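The Snack Box Is Back (And I Have Thoughts)

I have been meaning to write about snack boxes since the school holidays, and then on Monday I finally cleared off the dining table, put the kettle on and got stuck in. What a good afternoon! If you have never packed a proper snack box for someone, I urge you to try it, because it's one of the cheapest and cheeriest things you can make without turning on the oven.

This one is for my cousin, who is driving up to Rumwood in November and then staying put for a fortnight with the nearest decent shop a fair hike away. She has a terrible sweet tooth (runs in the family) and she gets cranky on long drives, which also runs in the family. So a box of lollies and bars it is, something that can ride on the passenger seat and be opened with one hand at a servo stop.

I started with the box, and I'm a bit in love with it. Black, matte, hinged lid, no ribbon or fuss. I've used shoeboxes for years and they do the job, but a lid that stays attached makes such a difference! You flip it back and it stands up behind everything like the lid of a little treasure chest. I nearly bought one twice the size and I'm so glad I didn't. A small box packed full looks generous. A big box with the same things in it looks like somebody got there first.

Then the fun part. I tip everything out on the table before I put a single thing in, and I move it about until the colours look right. My favourite layout puts the tall things upright at the back and sides, something bright in the middle where your eye goes first, and one long bar lying flat along the front edge to hold everybody in. It works like a little fence. I worked that out by accident with a box for my dad a couple of years ago and have done it ever since.

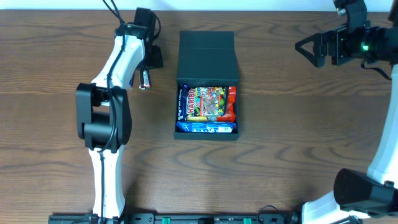 Laiba Tanoli wrote to me after the last snack post to say she always puts the gummies in at the very end, on top, so the bag doesn't get squashed and go all stuck together in a warm car. I had never thought about the warm car! She also swears by keeping chocolate out completely once the weather gets over 30, and she's probably right, although I can't quite bring myself to do it.

For mine, the Haribo got the middle spot, no contest. It's such a jolly bag, all that yellow and green and red, and next to a dark navy wrapper it really sings. There's a bright red-orange packet tucked hard up against the right side as well, and the long blue bar along the front. Blue at the front, blue-ish at the left, hot colours in between. I know it's only lollies in a box, but I stood there grinning at it.

The little candy bars are always my last decision. They're the ones you can post into any gap, down the side or across the top, and I like to keep a few back until I can see where the holes are. Junaid Sethi (hello Junaid, I know you read these) reckons you should be able to turn the box upside down with the lid shut and hear nothing rattle. I've taken that on as my standard now.

A few odds and ends I've picked up along the way. Take multipacks out of their outer bag, they eat up so much room. Put one thing in that the person wouldn't buy for themselves. If you're posting the box, weigh it before you seal it. I sent one off last winter that came in at 790 grams and I'd have happily swapped something out if I'd known before the tape went on. And write the note first! I always leave it till last and then I'm scribbling on the back of a receipt.

Next up I want to do a savoury one, crackers and nuts and those little cheesy twists, maybe with a tin of tea in the corner. If you've got a favourite salty thing that travels well, please tell me, I'm making a list and so far it's mostly pretzels.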